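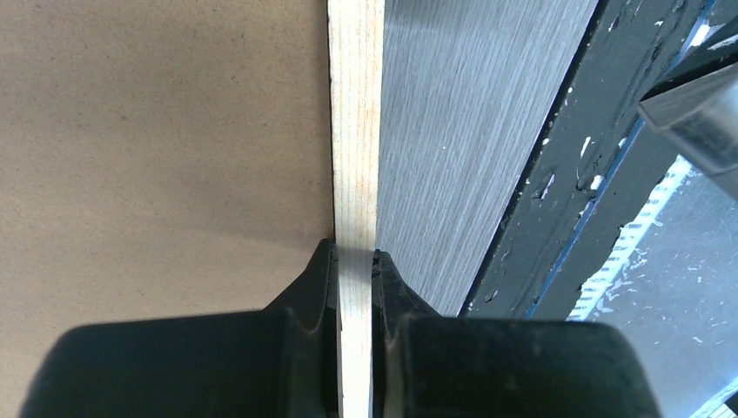

Chapter 3
Holding On: Grippers and the Things They Grip

If you have worked your way through the first two chapters, you have a robot arm that goes where you tell it to go, and I hope you took a moment to enjoy that, because it is a lovely feeling. Sooner or later, though, somebody in the class will ask whether it can pick something up, and that is where the real fun (and a fair amount of grumbling) begins.

Our club at Nirnwood started with strips of pale wood. They are cheap, they are light, and the grain runs lengthwise, so you can see right away when a strip has tilted between the fingers. Kojo Quaye, who was in his first year with us then, wanted to begin with an egg. We talked him into waiting until July — and I still think that was wise!

A narrow strip is a kinder teacher than it looks. Close two fingers on it a little off center and it leans. Squeeze near one end and the long part swings about when the arm moves. Squeeze too hard and you leave a dent, which you will have to explain to whoever wanted to build something with that piece.

In this chapter you will learn to line up a pair of fingers with a thin object, to choose a closing force, and to check a grip before you trust it. Toivo Ahonen's grip log, which our students have used for years, comes at the end, and you are welcome to copy it into your own notebook.

Before You Begin

You will need your arm from Chapter 2, a gripper with two fingers, and 7 strips of wood of different widths. Work with a partner if you can. One of you should drive while the other watches the fingertips, and then please do trade places, even if the driver is having a wonderful time.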